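4.3 Recording a demonstration by hand

Before you start, load the part program and check that the Grolix pendant shows TEACH in the top line. If it shows RUN, turn the key switch back and wait for the arm to stop.

1. Hold the enable switch halfway in. The joints go slack and the arm carries its own weight.
2. Guide the wrist to the approach point with your free hand. Push on the wrist collar, never on the fingers.
3. Press MARK. The pendant gives the point a number.
4. Move in slowly until a finger pad sits on each side of the part, then press CLOSE.

CAUTION: Keep your hand out of the space between the fingers and the fixture plate while CLOSE is active.

5. Check the grip by eye. Both pads should touch the edges of the metal plate, clear of the circuit board.

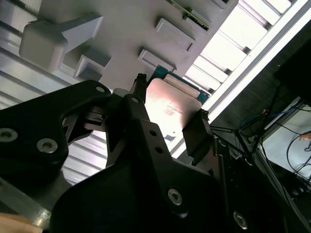
6. Press MARK again, then guide the arm to the release point.
7. Press OPEN, back the arm away and press SAVE.

Note: A recording holds up to 128 points. Past that, the pendant shows code 549 and drops the last point. Delete points you don't need and save again.

Record the same task 6 times before going on to 4.4, Remote Teaching.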